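# Sheet bundle method - who else does this?

**Likamance** wrote:

OK I need to rave for a minute. I grew up watching my grandmother do laundry with no baskets at all. She'd take one big white sheet, pile everything in the middle, pull up the corners, twist the top and knot it. I thought it was just an old lady thing. Then my plastic basket split down the side and I tried it myself, and I'm completely sold!!

You can carry it over one shoulder, you can drag it down the hall (hardwood, not carpet), and at the other end you untie it and there's your pile. And then the sheet goes in the wash too. No more basket sitting in the corner collecting socks.

So who else does this? And what do you use? I'm on an old queen flat sheet with the hem half gone.

---

**tubsoak_64** wrote:

Yes!! We did this all through the years we lived in a third-floor walkup with the machines in the basement. A basket on a narrow staircase is a menace - you can't see your feet. A bundle goes on your back and you have one hand for the rail.

Queen is too big for me though. Twin flat is my pick. With a queen you always think you can fit more, and then you can't lift it.

---

**Vinia** wrote:

I want to love this but I have questions. Doesn't everything end up wrinkled to death? And doesn't the damp stuff get the dry stuff damp? My kids' towels alone would ruin the whole load by the time I got to it.

I have a rolling hamper with two bags, lights and darks, and I don't see what a sheet does better.

---

**Likamance** wrote:

> Doesn't everything end up wrinkled to death?

It's dirty laundry, it can be as wrinkled as it wants :) I wouldn't take clean shirts home in it. Towels hang over the tub until wash day at my house, so they go in dry.

And a rolling hamper is great if you have the floor for it. I have a kitchen with a washer in it and that's the whole story.

---

**Awwad** wrote:

Washer in the kitchen here too, top loader, so I know exactly what you mean. I've been bundling for years and I'll go one further: I use it for sorting. Whites stay tied up in the sheet. Jeans never go in at all, they get folded and sit next to it until their turn. Once the whites are in the drum the sheet goes in right after.

I also put an old blanket or tablecloth down first, so nothing touches the kitchen floor. Mine has a gravy stain on it from some long ago Thanksgiving and it has found its true calling.

---

**Notar** wrote:

I'm going to disagree with putting the sheet in with the load. A full flat sheet in a top loader wraps itself around everything. I've pulled out one giant rope with pillowcases trapped inside, and the machine was walking across the room from being off balance. Wash the sheet separately or use something smaller.

---

**Awwad** wrote:

Fair, but that's a loading problem. Don't drop it in as a wad. Feed it in loosely in folds, don't wind it around the middle post if you have one, and leave space. I've had it go off balance 2 times, both when I was in a hurry and stuffed it.

---

**Notar** wrote:

I have "stuffed it" every single time then, so maybe that's on me. Still washing mine separately.

---

**tubsoak_64** wrote:

Can we talk knots? I used to tie opposite corners, then the other two over the top. Very secure and a real pain to undo. Now I gather all the corners in one hand, twist the neck a few turns and tuck or loop the tail through. It holds fine for a trip down the hall and you can grab it right at the twist.

For stairs I'd still tie it properly. I had one let go on a landing and my neighbor got to meet all my pajamas.

---

**hemandhaw** wrote:

Twist and loop over here too! I love seeing this come up. I have a household advice book from 1858 that belonged to my husband's family, and I went and looked after reading this thread. There's a page about tying up the linens in a sheet on the night before washing. So your grandmother was in good company, Likamance.

One small tip: cotton, always. I tried a microfiber sheet and the knot slid right out. An old percale one that's been washed soft grips itself beautifully.

---

**Vinia** wrote:

OK, you people wore me down. I tied up the whites in a twin sheet this morning to see. I will admit it's nice to pick up. I will also admit that my son sat on it and now wants it kept as a chair.

I'm not giving up the rolling hamper. But for the trip to my sister's in September, where we always come back with 8 pillowcases' worth of beach laundry, I could see it. It would squash into the trunk better than anything with wheels.

---

**Likamance** wrote:

That's a win and I'm taking it!! The trunk is where it really shines, you can shove it into any gap.

Trying the twist version now too, after tubsoak's post. Way faster than my double knot. 

*Last edited by Likamance, May 3, 2020* 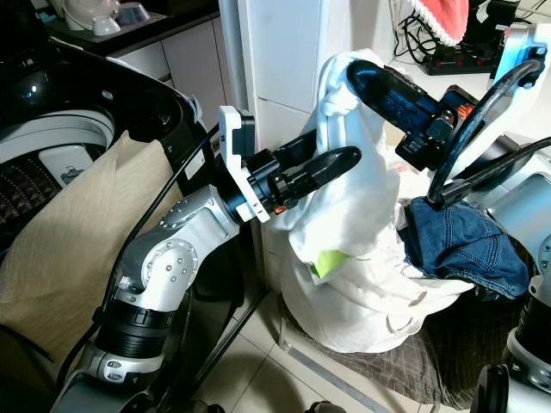 *Whites bundled up and twisted at the top, jeans on the side, next to the washer*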